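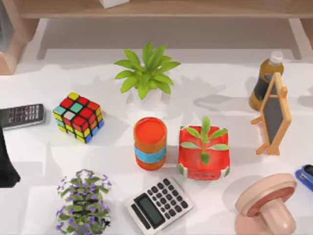 The Mekora practice desk, as rendered in the simulator. Cube, remote, calculator, plants.

Home-built two-armed robot gets its desk practice in software first

Arkby, 5th March – Members of the Brirken shared workshop in Arkby have opened up the plans for Mekora, a pair of table-mounted robot arms put together on evenings and weekends. Plans, parts list and the simulated desk used to try out the control software are all free to download from today.

The arms are made from printed parts, hobby servos and aluminium offcuts, bolted to an old kitchen worktop. Started last November by Tiziana Greco, a piano tuner, and Madhu Grewal, who repairs tills for a living. Six members now work on it, on and off.

The job they set themselves was a dull one on purpose: tidy a desk. Pick up a thing, put it somewhere else, don't knock the plant over. First version of the real arms managed the last part badly, and two servos were burnt out in a fortnight, so the group stopped, went back to the laptop and built the desk in software.

"I was spending more on gears than on food," said Tiziana Greco. "Madhu said draw the desk, break the drawing. So we did that. Took ages to get the shadows to behave, the fingers were fine."

The simulated desk is cluttered, as desks are. Tall things stand in front of other tall things, leaves hang over pots, and the grippers have to be steered in between. Cameras in the simulator can be moved with a single line in the settings file, and any object can be swapped or taken out.

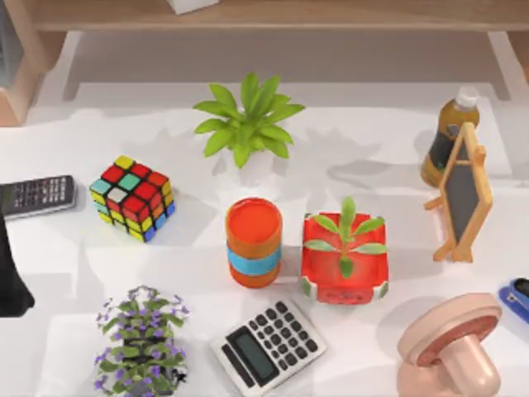
Same simulated desk, shelf unit at the back, easel chalkboard in front of the tea bottle.

The numbers so far. The group logged 2,112 simulated pick-ups over the winter and 1,960 of them ended with the object where it was meant to be. The failures have been kept in the download as well, including a long run where one gripper shut early every time due to a minus sign in the wrong place. Madhu Grewal found it on a train.

The physical arms are back on the bench with new gears. They run the same control code as the simulator, slowed right down, with a red stop button screwed to the worktop. Real pick-ups are not being counted yet – the wrist on the left arm still sags and there is no point until it's been rebuilt.

"People come in to use the bandsaw and end up asking what's on the screen," said Madhu Grewal. "Then they tell us their own desk is worse. We've had offers of desks."

Work on the simulated side carries on in the meantime. Current effort is on reach close to the shelf, where the approach has to be low and there is not much room to turn the wrist. Glossy and see-through things are next on the list, after that fabric, which everybody is putting off.
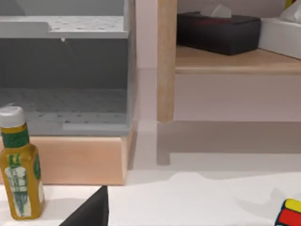 Do I need the real arms to use the simulator?
None of the hardware is needed. The simulator runs by itself on an ordinary laptop with a graphics card, and the arms can be driven with a keyboard or a cheap game pad. The real arms can be added later by changing the output setting.

Long thin objects get a practice table to themselves, a bare wooden one. A rod is harder than it sounds. Close too hard and it swings, close off-centre and one finger pushes it away before the other one arives. The fix was to bring the open fingers down either side first and only then begin closing, slowly. That routine is in the download under "rods", with Tiziana's notes, some of them in Italian.
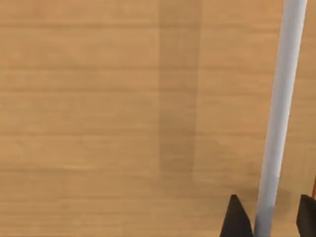
Building your own

Parts for one arm come to £200 if you have use of a printer, more if you don't. The list gives swaps for anything that is hard to find. Soldering is basic. The wiring diagram was redrawn in Febuary and the old one should be thrown away, it had the fuse on the wrong side.

Build evenings

Brirken is running build evenings at its unit in Sepúlveda Yard, Arkby, through the spring. Bring a laptop. Tools supplied, tea supplied, under-16s with an adult please. Places are limited by bench space so ask at the front desk before turning up.

Contact

Press: Madhu Grewal, Brirken workshop, Sepúlveda Yard, Arkby. Interviews and visits by arrangement, evenings best.

Technical queries about the arms or the simulator: Tiziana Greco, same address.

ENDS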